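Início | Notícias | Oficina | Agenda | Contacto

Robô de dois braços feito em casa já se atira ao cesto dos papéis

Quarta-feira, 18h35. Por Nicanor Ponce

Quem passa pela oficina partilhada da Codport já ouviu falar do Ornotance, o robô de dois braços que começou numa bancada emprestada e que entretanto mudou de ares. Agora trabalha num quarto a sério, com cama, mesa de cabeceira, alcatifa e tudo o que atrapalha uma máquina (e como atrapalha!). A tarefa escolhida parece das mais simplórias da casa: pegar em sacos de plástico e tratar do cesto do lixo. Pois é mesmo aí que a coisa fica interessante.

Um saco de plástico é um adversário terrível. Dobra, amarrota, cola-se a si próprio, deixa passar a luz e baralha as câmaras. Um cubo de madeira fica onde o pomos, um saco faz o que lhe apetece. O grupo passou boa parte de dezembro a afinar a pressão dos dedos e a altura a que cada braço se aproxima do chão, e já registou 379 tentativas no caderno, boas e más, todas com anotações à margem.

As duas garras chegam ao saco, uma de cada lado, mesmo em frente à mesa de cabeceira. É neste ponto que a coordenação conta mais, com os braços a trabalhar muito perto um do outro e pouco espaço para manobrar entre a cama e os estofos. 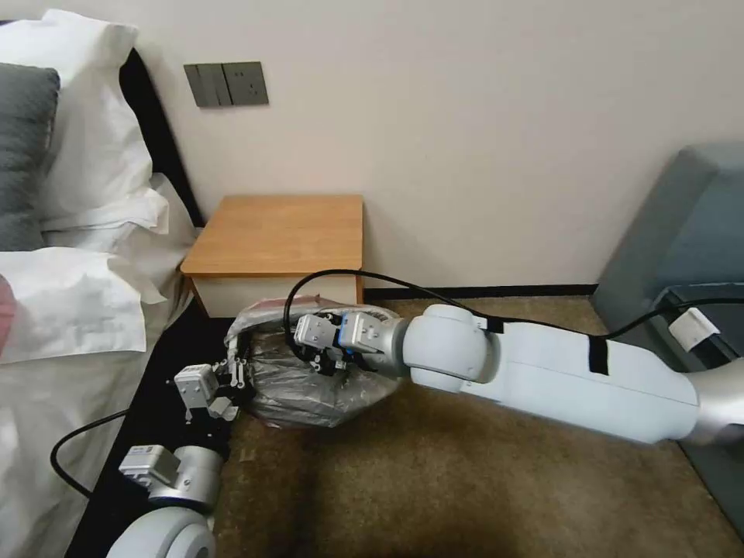

O que mudou nesta versão

A estrutura continua a ser a mesma, mas a parte eletrónica levou uma volta grande. A placa de controlo, a que o grupo chama Distolier, foi redesenhada e passou a tratar dos dois braços em conjunto. Antes havia uma placa para cada um e os atrasos notavam-se logo. Os cabos também deram que fazer: a primeira passagem ficava demasiado esticada quando o pulso rodava 90 graus, e a solução foi deixar folga e prender o resto com velcro. Simples, barato e desmonta-se em segundos.

Os dedos das garras vão na terceira geração. As pontas pretas são mais finas do que as antigas e entram melhor nas pregas do plástico, coisa que dá um gozo enorme ver ao vivo. O software, batizado Moen por razões que ninguém no grupo consegue explicar da mesma maneira, guarda cada sessão para se poder rever depois com calma, movimento a movimento.

Para os próximos tempos está prevista uma série de ensaios em que um braço segura o saco e o outro fica livre para ajudar junto ao cesto. Parece pouco, mas quem já tentou pôr um saco num caixote só com uma mão sabe bem do que estamos a falar! O grupo quer ainda experimentar sacos de várias espessuras e repetir tudo com menos luz, ao fim do dia.

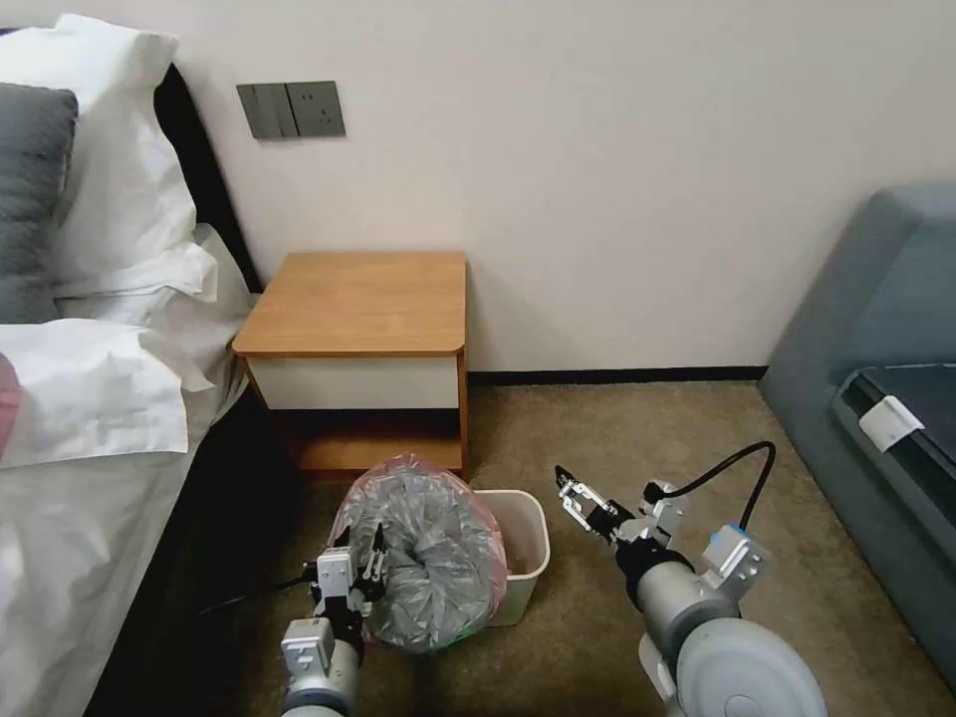 O braço esquerdo segura o saco rosado junto ao cesto branco; o direito tem a garra aberta.

Os ficheiros das peças e a lista de material vão ficar disponíveis na oficina, em papel e em formato digital, para quem quiser montar um braço em casa. A próxima sessão aberta tem 14 lugares e a inscrição faz-se ao balcão da Codport. Leve perguntas e, se tiver, uns sacos velhos, que fazem sempre falta.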